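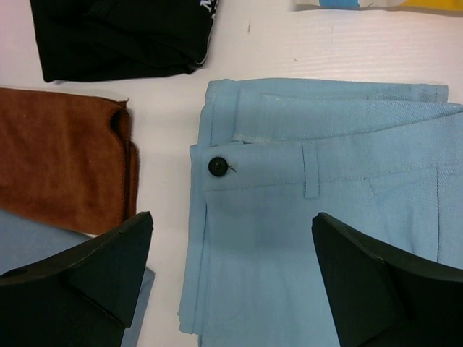 Bergþóra Juhl asked, when the October session closed, why a penalty shoot-out is still announced at many grounds as though it were part of the match. Her question deserves a fuller reply than it received then, and it is the starting point for these remarks.

Speaker notes: Announcing the result of a knockout match
Presented by Hui-mei Ng for the regional football announcers' course, Sunday, January 5, 2020

Opening

Welcome the participants. Confirm that everyone has the printed script sheets, including the revised page for abandoned matches. Questions may be raised during the second part but should be held during the first, which is short.

State the subject plainly. We are concerned today with what is said over the public address system between the end of normal play and the moment the spectators leave. Team announcements, substitutions and safety messages were covered in October and will not be repeated, except where the shoot-out interrupts them.

Part one: the Nilard semifinal

Summarize the match for those who were not present. Campos and Kulitz were level after extra time at Nilard. The attendance was 782, of whom 326 had traveled with Kulitz and were seated in the end farthest from the loudspeakers. The shoot-out took place at the opposite goal.

Play the recording once, without comment. Allow a pause after it.

Three points should be drawn from it, and the group should be asked for them before they are given.

The score was read as a single total. The announcer added the shoot-out goals to the goals scored in play and gave one figure for each side. A spectator who had come in late, or a reporter working by telephone, would have written down a result that never occurred. The match was a draw. Campos advanced on penalties. Those are two statements and they should be spoken as two sentences.

The winner was named too early. The announcement began after the saved kick and before the referee had signaled that the kick stood. In this case it did stand. At another ground last season the goalkeeper was judged to have left the line, the kick was taken again, and the announcer had to withdraw what had been said to a crowd already on its feet. (Do not name the ground. Several people in the room know which one it was.)

The Kulitz supporters could not hear. Complaints were received afterward, and the club replied to each of them. The volume had been set for the main stand before kickoff and was left there all afternoon.

Part two: the recommended form of words

Ask participants to turn to the second script sheet. Read the text aloud at the pace expected of them, which is slower than most will find comfortable.

"Ladies and gentlemen, the match has finished Campos one, Kulitz one, after extra time. Campos win on penalties, by four kicks to three, and go forward to the final."

Points to make on the wording:

The home side is named first in the match score, whichever side has won. The winning side is named first in the second sentence.

"After extra time" is always included when extra time has been played. It may not be shortened to initials, which are for the printed program.

No adjectives. The announcer at a knockout match speaks for the competition as well as for the home club. Enthusiasm is welcome before kickoff and when a home goal is scored. It has no place in the reading of a result in which half of those listening have just seen their season end.

The losing side is thanked by name, and this comes directly after the result. If it is left until after the presentation, the people it is meant for will be in the parking lot.

Expect disagreement on adjectives. It was raised last year and took up most of the break. The position of the course has not changed – individual clubs may adopt their own practice in league matches, where they are the sole hosts.

Part three: the scoreboard

Grounds that use the Zikex board have one further difficulty. The board has a single field for each team, and the operator at Nilard entered the shoot-out goals in it. The announcer then read from the board. This is how the error in the recording came about, and it should be presented as an error of procedure. Neither person is to be criticized by name.

The recommended procedure is as follows. The board remains at the match score throughout the shoot-out. The announcer keeps a written tally on the back of the team sheet and checks it with the fourth official before speaking. Where a board has a separate message line, the shoot-out score may be shown there with the word "penalties" in full.

If asked about automatic announcements linked to the board: the matter is under review and no recommendation has been made.

Exercise

Divide the room into pairs. Each pair receives a card with a match outcome and has five minutes to write and rehearse the announcement. There are 17 cards. Card 9 is the match abandoned during extra time, and should go to a pair with some experience. Card 12 has a misprint in the away team's score; correct it by hand before giving it out.

Listen for the following when the pairs read: a clear stop between the two sentences, the correct order of teams, and the thanks to the losing side. Stop any reader who adds the scores together, and have the pair begin again.

Remaining matters

The course booklet has been reprinted in an edition of 720 and will be sent to member clubs with the spring fixture list. Clubs that require more than two copies should write to the office before the list goes out.

Return to Bergþóra Juhl's question if time allows. She also asked whether the names of players who miss should be read out. The present guidance is that scorers may be named and that a missed or saved kick is met with silence from the announcer. She may wish to respond, and should be given the microphone.

Collect the cards. The room must be cleared by four.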